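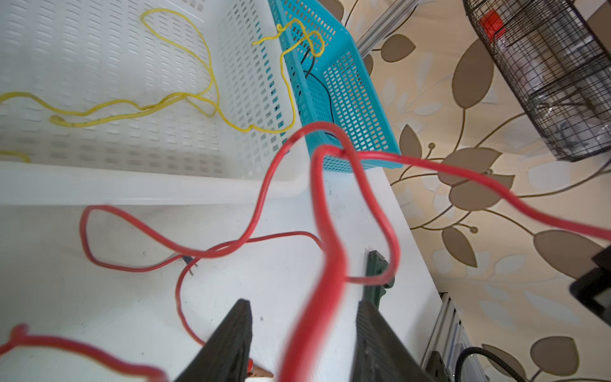
July 18, 2022
Bench notes: leads and loose wire

Started on the wire at last. It has been piling up since March, when the Trindton drawers went back and everything in them got tipped out together. Test leads, jumper wire, offcuts, all in one lump.

Plan for today was colour only. Length and gauge can wait. I did try sorting by length back in March and gave up before lunch, mostly from having to untangle each piece fully before I could decide anything about it. Colour you can see from the outside of a knot.

Using the perforated plastic baskets along the back of the bench, two white and one blue. The order I've settled on:

white, left: red
white, middle: yellow
blue, right: black

Red at the left end is only habit. If somebody wants it swapped, swap it before the labels go on. Label tape is the 15 mm. Stick labels on the rim and keep them off the grid, where they peel within a week.

Lift the baskets when moving them. Thin wire pokes through the slots, and if a basket is slid along the bench the ends catch underneath and drag half the bundle with them. Same goes for anything with a pin on the end. I spent far too long on one pin that had gone through a slot sideways. 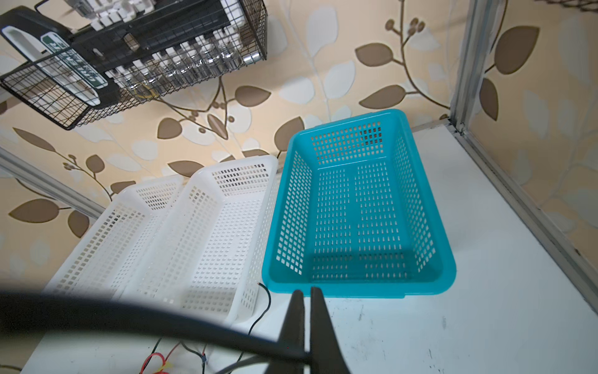

Leandro Vidal: Can we keep the leads with clips out of the colour baskets altogether? The clips bite onto everything else and you end up pulling out the whole lot to get one. I'd hang them. Also please don't coil the thin yellow stuff around your hand, it kinks and then it breaks at the kink when you go to use it. Loose loops are fine.

Fair on both. Clip leads to go on hooks when we have hooks. Clukley sell a strip with 16 on it, which would do us for now. Until then they stay with their colour, but laid on top, clip end over the rim where it can be found.

On the yellow: loose loops, wide as the basket allows, nothing wound tight. I had been doing figure eights over thumb and little finger and they hold together nicely, but he's right that it's the thin wire that suffers. Heavier red is all right in a figure eight.

How I've been getting knots apart, for whoever does the next lot:

Don't pull. Put the lump down flat and spread it with both hands until it is about one layer deep.
Find an end of the colour there is least of. Follow it back through, lifting the other wires over it.
Take that colour out completely before starting on the next one.
Black last. It is the hardest to follow where strands cross, and much easier with the others gone.

If an end has frayed, cut it clean then and there and strip it later. Anything shorter than 100 mm goes in the scrap tin. I know people like to keep the short ones for the breadboards, but the Bermúdez box of jumpers is nearly full and nobody needs more.
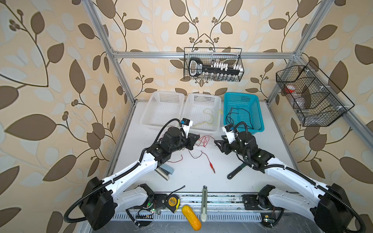

Red is what takes the time. It's a mix of thin and thick, and the thick holds its bends and springs back over whatever has just been laid straight. Worth putting a weight on one end. Yellow behaves, it just spreads.

Stapler and hand tools belong on the side shelf when wire is out on the bench. A loop gets round a handle and then the tool comes along too when the loop is lifted. I've done it myself, so this is a note to me as much as anyone.

Parts list wants changing as well. It still says 2,000 mm for the standard bench lead and we haven't made them that long in ages. Will check against the Tendness sheet and correct whichever is wrong.

Still to do:

Labels, 15 mm tape, one per basket
Ask Clukley for the price of the hook strip
Continuity check on the red clip leads before they go up
Empty the scrap tin
Find out whose the green wire is. There's a bag of it under the sink and it has no basket.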